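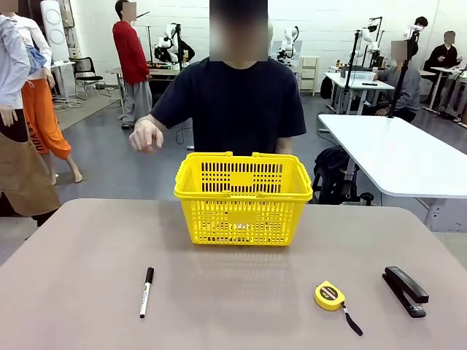 One reader in Wunditz wrote in to say that the best office supply system she ever had was a grocery basket with two handles, and that every drawer organizer since has been a letdown. I'm with her all the way!

A shopping basket is a wonderful thing to put to work on a table. The slotted sides let you see what's in there, the handles fold down out of your way, and when the table is needed for lunch the whole lot leaves in one trip. Yellow is my favorite – you can spot it from across a room.

Markers, the tape measure and the stapler are the things that wander most, so they go in first. I like the stapler flat on the bottom and the tape measure next to it, strap tucked under so it doesn't snag in the slots. Markers go in last, caps on.

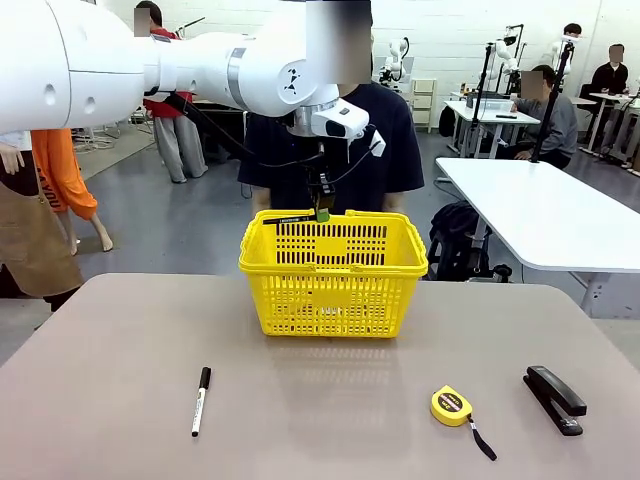

How much should one basket hold? Stop at 50 small things, or you'll be digging for the one you want.

The shared studio at Fehr started with 3 baskets and now keeps one at each end of its long cutting table, with the third by the door for strays. Over at Workau they went bigger and sorted 100 loose supplies in an afternoon – labels, clips, tape, the works. They're still arguing over where the scissors belong.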